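Cutting mats vs. cardboard for quilt basting and big layouts?

Stitchbarn Forum > Sewing Rooms > Tables and Surfaces

tillavlow_quilter
Started: Sat 24 December

Okay, I am way too excited to sleep so I'm posting instead! I finally have a proper big table in my sewing room and I've got a queen-size top ready to baste - my first one that isn't for a crib. I've done all the little ones on the dining table with masking tape and a lot of bad language.

My question is what you all put UNDER the quilt. I don't want pins scratching the new top. A mat big enough to cover it is 264 dollars, and that's a lot of fabric.

memonmehwish
Congratulations on the first big one! I've basted on the floor, on a ping-pong table and once on my in-laws' deck in August (do not recommend, the batting was full of gnats). Cardboard wins for me every time. Flat sheets, edges butted together, painter's tape over the seams. The pins skate right along it.

I used 400 pins on my last one and my hands hurt for two days, but it didn't shift anywhere. Not one pucker!

jadoon_threads
Going to disagree with Mehwish here, sorry! Cardboard sheds. I did a navy backing on it and spent a whole evening with a lint roller. Get a cheap vinyl tablecloth, fuzzy side down. Wipes clean, rolls up, done.

memonmehwish
Navy shows everything though. I've never had a problem with prints.

jadoon_threads
Navy shows everything BECAUSE there's something to show :)

Themba M.
Spray baster checking in. 535 pins on my daughter's graduation quilt and I swore never again. With spray you want something underneath you can throw out, so I'm with Mehwish on the cardboard. Ask at a furniture store, they'll give you sheets the size of a door.

Do open a window. I mean it.

tillavlow_quilter
Oh I love this place. Themba, do you spray the batting or the backing? And does it gum up the needle?

Themba M.
Batting, always. Light coat, half the quilt at a time, fold it back and smooth from the middle out. I've never had a gummy needle but I do change mine at the start of every quilt anyway.

memonmehwish
Pale cardboard over a big beige table, if you want to see what I mean about covering the whole thing:
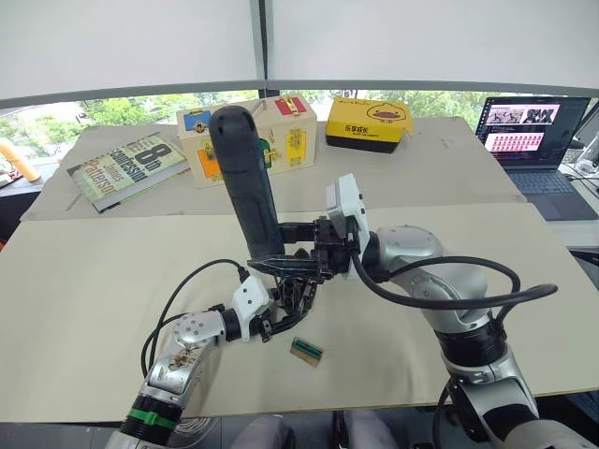 Cardboard sheets on the big table

jadoon_threads
Fine, that is a lot of nice flat surface. I'm still rolling out my vinyl!

virar_scraps
Could you do both? Cardboard first for the pins, then an old flat sheet on top for the lint. I clip the sheet at the corners so it stays tight. I've done it that way for years and my longarm friend says my backings are smoother than hers.

tillavlow_quilter
Virar, that might be the one! I have an ugly flannel sheet that's been waiting for a job. I also have 200 curved pins on the way and a can of spray, so I'll pin the borders and spray the middle and see who wins.

Themba M.
Pin AND spray, I like it. Post the finished top please, we want to see the borders.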